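December 31, 2023

# Two arms, one carrier bag 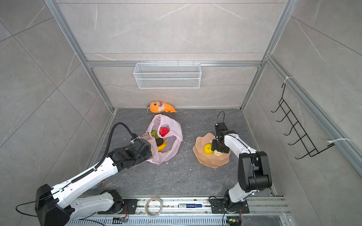 So I've spent most of the holidays teaching a pair of robot arms to deal with fruit, and I'm a bit hooked! I drive them by remote control, one hand for each, and every go gets recorded so the Dotov software can learn from it later (that's the plan, anyway). My left hand holds the bag open, my right does the picking up, and my brain wanders off for tea.

I'm on 18 good runs since November. Clokness, the project I'm copying, reckons you want 2000, so, um, a way to go. Bananas are a pain because I always come in at the wrong angle. Round things are lovely, though I do squeeze too hard when I'm tired and the grippers do exactly what I do.

The other thing I've learnt is to go slowly. My early runs were all jerky, and I've binned the lot. Next up I want to try the Dellia hand controls, if they ever turn up in the post.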